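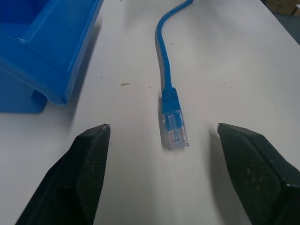 Speaker notes: Turnaround times on the Nemdale–Nasdale shuttle

April 11, 2018
12 shares | 3 comments

Slide 1. Title

Introduce self and co-author Fiifi Tetteh (ramp data, Nasdale). Talk covers block times and gate turnarounds on one short route. No fares, no revenue. Questions at the end, except on definitions, which can be taken as they come up.

Slide 2. The route

Two airports, one aircraft type, single-class cabin. Odoi operates every rotation in the sample. Ground handling at both ends is by Gerkex under one contract, so the procedures are written the same way at Nemdale and Nasdale. That removes one variable. It does not remove the difference in stand layout, see slide 5.

Slide 3. The sample

525 rotations logged. 500 usable. The 25 dropped had a missing on-block or off-block stamp. We did not estimate missing stamps. Someone usually asks whether the dropped ones were the bad days. We checked against the weather log and they are spread evenly, apart from a small group in February when the Nasdale logger was being replaced.

Slide 4. Definitions

On-block: chocks in, as keyed by the ramp agent.
Off-block: brakes released, from the aircraft.
Turnaround: the second minus the first.

Note that the two stamps come from different systems. Clocks were synchronized at the start of each operating day. Drift by evening was a few seconds and has been ignored.

Do not use "departure time" on this slide or later. Last time half the room took it as wheels-up.

Slide 5. Stand layout

Nemdale: contact stands, pushback needed, rear stairs not used.
Nasdale: remote stands, power-out, front and rear stairs both used.

Boarding through two doors is faster on paper. At Nasdale the passengers walk from the terminal in one group and split at the wing line, so the gain depends on how early the agent opens the gate. Pause here. The chart on the next slide makes little sense without this.

Slide 6. Turnaround by airport

Point to the left-hand curve first. Nasdale has the shorter median and the longer tail. Nemdale is slower but narrow. For schedule planning the tail matters more than the median – a rotation planned at the Nasdale median will miss its slot too often to be useful.

Slide 7. Causes of late off-block

174 of the 500 left the stand late. Codes as assigned by the dispatcher, one per event. Largest group is late inbound aircraft, then bags, then missing passengers. Fueling is low because the aircraft tankers fuel at Nemdale and takes on none at Nasdale in normal conditions.

Single coding is a weakness. If bags and a missing passenger happen together, only one gets written down. Fiifi thinks bags are under-reported for this reason and I agree, but we have no second source.

Slide 8. Knock-on delay

Read the table by row. A late first rotation is carried into the second almost in full. By the fourth it has mostly been absorbed by the midday gap. Remove that gap, as in the draft summer schedule, and there is nothing left to absorb it before the evening.

Slide 9. What we would change

– Open the Nasdale gate at on-block, without waiting for the cabin check call.
– Allow two delay codes per event.
– Keep the midday gap.
– Plan from the 80th percentile at each airport separately.

The first item needs sign-off from Odoi cabin services. Do not present it as agreed.

Slide 10. Next step

Extend the log to 600 usable rotations before the winter schedule, with the new logger at both ends. Same definitions. Raw stamps available on request, less crew names.

Backup slides 11 to 13: wind limits on rear stairs, pushback tug availability, logger replacement dates. Show only if asked.

3 comments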